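**Driving to my sister's with a carsick six-year-old, what do you do about food and stops?**

posted by Noura Daher

Hello all, I've been reading this board for ages and have pinched plenty of good ideas from it (the vinegar trick for the kettle was a marvel, thank you whoever that was), but this is the first time I've put anything up myself, so bear with me if I go on a bit.

My sister moved out past Nurkberg in the spring and we are finally going to see her in August. It is 110 miles door to door, which I know is nothing to some of you, but my younger one gets dreadfully carsick and always has. Short trips to the shops are fine. Anything over half an hour and she goes very quiet, then she goes pale, and then we all know what's coming. Last summer we had two changes of clothes with us and used both of them before lunch.

My husband's view is that we should set off very early and drive straight through while she's asleep. Mine is that she never stays asleep, she wakes up as soon as we're past the roundabout and wants to know where her breakfast is. So then do I feed her or not feed her? My mother always said never travel on an empty stomach. His mother says never travel on a full one. You can imagine how that conversation goes.

So what I'd love to know is:

- what you give them to eat beforehand, and how long before
- whether you stop by the clock or just when they ask
- whether there is anything at all she can do in the back that isn't looking at a book or a screen, as both of those set her off straight away
- which way you'd go, if anyone knows that part of the world. There is the main road, or there is the old road through Nedent, which is prettier and a bit longer

I've already asked the pharmacist about tablets and she was very helpful, so I'm not really after advice on that side, more the practical bits. We also have an older boy who is never sick and gets very bored, and there is a limit to how long I can expect him to be patient.

Thank you in advance, and sorry for the essay!

---

**Lama Bataineh**

Dry toast and the window open. Mine grew out of it.

Keep a bucket with a lid in the car as well, the sort you'd get for a nappy pail. Far better than bags. Bags always have a hole in them.

---

**Hanan Karaki**

Oh, you have my sympathy. I had two like this, one after the other, and for years I could have told you the position of every lay-by between our house and my in-laws'. They're both grown up now and one of them drives a minibus for a living, so do take heart.

Food first. I found the empty stomach was worse than the full one, so I'm with your mother, but only up to a point. What worked for us was something small and plain an hour before we left, then little bits along the way. Half a banana was fine for my daughter but made my son worse, so you'll have to find out what suits yours. Plain crackers, breadsticks, a bit of cold boiled rice in a tub with a spoon (I know it sounds odd, but they loved it). Nothing with milk in it. No orange juice. I did once let them have orange juice and I sold that car not very long afterwards. Small sips of water and not great gulps, which is difficult with children, I used to pour it out into the cap of the flask so they couldn't get carried away.

Ginger biscuits get recommended a lot and I think they help a little. Check she likes them before the day though! I bought four packets and neither of mine would touch them, and my husband ate the lot between home and the first petrol station.

As for stopping, I'd go by the clock. If you wait until she asks, you've left it too late, as by the time a child says "I feel funny" you've usually got a minute at best. We stopped every forty minutes whether anybody wanted to or not, and we got right out and walked up and down, even in the rain. It makes the journey longer on paper but you get there in clean clothes. Tell your husband I said so.

A few other things, in no order:

- Take her coat and jumper off before you start, even if she's a bit chilly at first. Being too warm is a terrible thing for it.
- No air freshener. If there's one hanging from the mirror, put it in the garage a few days ahead so the smell has time to go. The same goes for perfume, I'm afraid, and anything with egg in it, for the whole family.
- Put her where she can see out of the front if your seats allow it. In our old car a proper booster in the middle of the back did the job. Do check what your own car and seat say about it, they're all different.
- Slow down well before bends and be gentle with the brakes. My husband was a lovely man but he drove as if he was stirring a pan.
- Baby wipes, a roll of kitchen paper, a bottle of plain water that isn't for drinking, a towel for the seat and a spare top for *you*. Everyone forgets a spare top for themselves.

For games, anything that keeps the eyes up and out. We did the one where you each pick a colour of car and the first to spot six of theirs gets to choose the next song. Your older boy might be too grand for that, so make him the judge. We also had a cassette of nursery stories which I can still recite in full, and I'm told there are plenty of that sort of thing about now that you can play through the car. Listening never bothered either of mine in the slightest. Singing was even better, something about the breathing I always thought, though I've no science to back me up there.

I can't help with the route, sorry, I've never been further than Nurkberg market. But I'm sure somebody on here will know it.

---

**Yara Mahasneh**

I can help with the route! My parents live the other side of Nedent, so I do that run most months, usually on a Sunday with a dog and a nephew, and the nephew is a champion at being sick, so I feel quite well qualified.

Take the old road. I know it looks longer and everyone will tell you it's slower, but the main road is where we always had our trouble. It's the stopping and starting. There are all those junctions by the Nukow warehouse, and you creep along and brake, creep along and brake, with a lorry's exhaust coming in through the vents. He's ill before we've cleared it, every time. On the old road you can settle at one speed and stay there, and I honestly think that's three quarters of the battle.

There are some bends at the beginning, I won't pretend there aren't, just after you leave the town and go up by the quarry. Take those slowly, have her looking ahead, and stop in the car park at the top for your first walk about. After that it calms down a great deal and you get long stretches like this one: 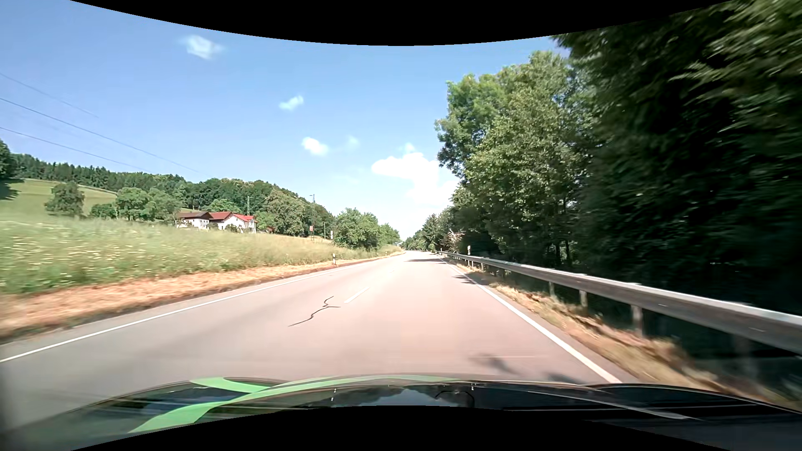
*One of the straight bits on the old road, with a nice far-off point for her to look at.*

Get her to fix her eyes on the very furthest bit of road and tell you what she can see coming. My nephew calls it being the lookout and takes it very seriously. He has to announce tractors. If he looks sideways at the hedges he starts to feel it, so we make a bit of a fuss about the lookout never leaving his post.

Stops, in the order you'll come to them:

- The quarry car park. No toilets, but a good flat path and plenty of air.
- The Mansour farm shop. Toilets round the back, ask for the key. They do plain rolls, and the lady will sell you one without butter if you ask nicely. Don't go in the café part with her though, it smells of frying from the minute they open.
- Nedent itself. There's a green with swings just past the church and you can park alongside. I'd let your son loose here for a good twenty minutes, he'll have earned it.
- The bridge picnic place. Lovely, but there are wasps in August, so I'd only use it if you have to.

On leaving early, I half agree with your husband. I go at six in the morning when I can manage it, and it's cool and quiet and you've got the road nearly to yourself. But I don't count on anyone sleeping. I give my nephew two plain crackers in the kitchen before we set off and the rest of his breakfast at the farm shop, although you'd want to check their opening time if you're going on a weekday, it used to be half past seven and I have a feeling it changed.

Also, and I say this having learnt it the hard way, don't mention being sick. My sister used to ask him "are you all right? do you feel all right? are you sure?" every couple of miles, and by the fourth time of asking he wasn't. Keep the bucket by your feet where she can't see it and talk about your sister's garden or something.

I agree with Hanan about the jumper and the air freshener. I'm less sure about the singing, ours gets overexcited and that finishes him off, so perhaps gentle songs.

Do come back and tell us how you got on. And bring a cardigan for the evenings, it's always colder out there than you think.

---

**Noura Daher**

You are all so kind, I didn't expect half of this. I've read Yara's bit about the lorries out loud to my husband and he has agreed to the old road, though he is holding out on the forty minutes and wants it to be an hour. We'll see.

Lama, I've found a bucket with a lid in the shed. It had bulbs in it. Hanan, rice in a tub is going on the list, she'd live on rice if I let her, and I'm packing a spare top for myself, I'd never have thought of it.

Yara, do you happen to know if the swings at Nedent are the baby sort or the bigger ones? She's tall for her age and gets most put out if she can't fit.

---

**Yara Mahasneh**

Both! Two of the baby ones by the gate and the big ones further along by the hedge. There's a slide too but it gets very hot in the sun, so feel it with your hand first.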